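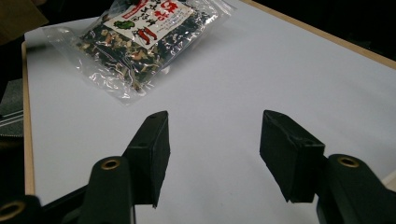

Search this site Go

2023-06-14
By Mireille Rizk

The line down the middle of Terken Lane

I've lived on the wrong side of Terken Lane since November, and I didn't have to move house to do it. One evening we were in the catchment for Clurkton High, a ten-minute walk past the chip shop, and the next we'd been handed over to Astden Academy, two buses away and up a hill that makes my knees ache just looking at it.

If you don't have school-age children you may be wondering what the fuss is. Fair enough! I'd have said the same before mine started filling in forms. But a catchment line does funny things to a street. The even numbers on Terken Lane are still Clurkton. The odd numbers (us, the Baptist chapel, the man with the boat) are Astden. My daughter's best friend lives directly opposite and they've been waving at each other from their bedroom windows as if one of them had emigrated.

The council's reasoning fits on one page, and I've read it so often that I could sing it. Clurkton High is full. The Chamoun estate, up behind the old brickworks, will bring 200 new homes by the time it's finished, and those families need school places. Astden has room to spare. So somebody drew a new line, and it went down the middle of our road because the middle of our road was, and I quote, "a clear and recognisable feature".

I went to the consultation evening expecting a shouting match. There were 70 of us in the drama studio, sitting on those stackable chairs that pinch the backs of your legs, and for the first half hour everybody was terribly polite. Then a dad from the Chamoun estate stood up and said he was fed up of being talked about like a flood. He'd bought his house because the brochure had "close to excellent schools" printed across the front, and he had every bit as much right to a place as anyone who'd been here longer. He got a clap, and I clapped too, which I hadn't planned on.

What bothers me more is the bus. Astden children who live far enough away get a free pass, and the far end of our road qualifies. My end doesn't, by the length of a couple of front gardens. The distance is measured along a footpath behind the allotments which floods every winter and has no lights. I walked it in February with my son and we came home with one wellie between us. I've written to the council about it and had a very nice letter back saying the path is "available for use".

A petition went round in spring and collected 2000 signatures, a lot for a town where it's hard to get a quiz team together. It asks for siblings to be kept at the same school and for the footpath to be walked by someone from the transport office, ideally in the rain. The first part looks likely. The second has been "noted".

In the meantime I took my daughter to Astden's open evening, braced to hate it. She came out of the science block with purple fingers and a leaflet about trampolining, and talked all the way home on both buses. I'm still cross about the line, and I'll be at the next meeting. She's asked if she can have the bedroom at the back.

Contact us | Copyright Clurkton Magazine | Back to top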